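Bench notebook, Brevine room, June
Flikier two-arm kit, review unit, day 2

Unpacked the last of the Flikier arms stuff this morning and I'm already having a great time with it. The kit came with the wrist cameras mounted, so Bettencourt setup notes pages 1 to 20 could be skipped (hooray!). Homing took 43 seconds on the first try.

1. Cups and tray. Wanted a mess the Warkberg planner hasn't seen: clear cups, colored cups, seasoning, a snack or sauce packet. Clear ones are the hard part, and I love that we can go straight at them.

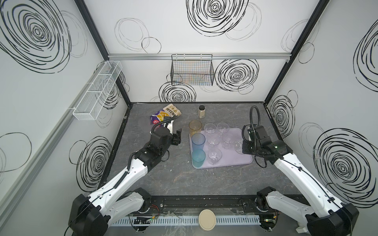 Fixed view first, wrist view second. Clear cup on its side in both.
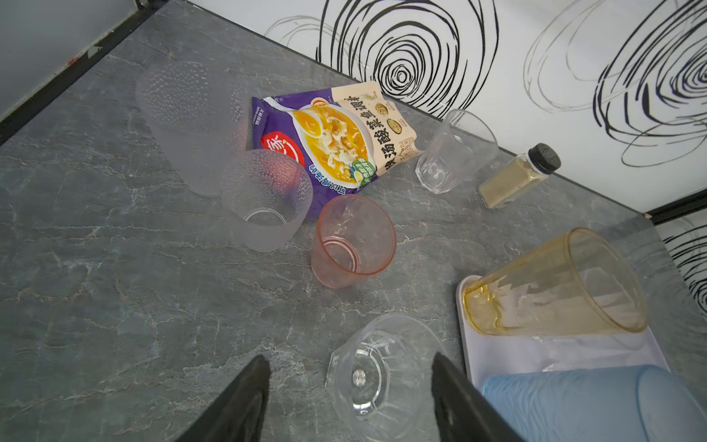
2. Grip settings. Default force is 62 on their scale. Left it there for glass, want to try lower for the thin plastic. The slider updates live, so no restart between attempts, which is lovely after the old controller!

3. Still to check: depth on clear walls, cable slack at full reach, whether the wrist feed can be logged along with joint data. Manual is vague on that last one. Ask Flikier support before we decide on the second kit.

Left the parameter file in the shared folder under brevine_cups.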